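Last updated: 4/17/24

Contract Test Engineer, Grasp Fault Investigation (6 months)

Stamatopoulos is hiring one engineer to trace a release fault in the Kirkari grasp controller. In simulation, the controller reports a completed grasp before the fingers make contact. Of 1343 logged attempts on the spring clamp model, up to 600 carry the false report.
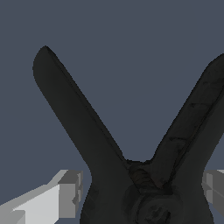
The same report on hardware would let the arm lift at full speed with an unsecured part. Hardware trials are suspended until the cause is found.

You will replay logged attempts, isolate the contact check, and write the regression tests. Python and prior work with a physics simulator are required.
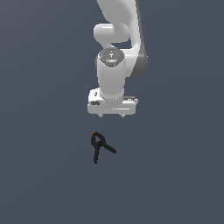 Golnar Babaei
Lead, Controller Safety

Apply with a resume and one fault report you wrote yourself. Remote work is possible. The contract starts in August.

Filed under: Jobs > Robotics > Test & Safety

Comments (3)

Gemechu Weldu: Is the simulator in-house?

Golnar Babaei: Yes. Training is provided in the first week.

Siv Söderlund: Check the contact threshold units. We lost a month to that.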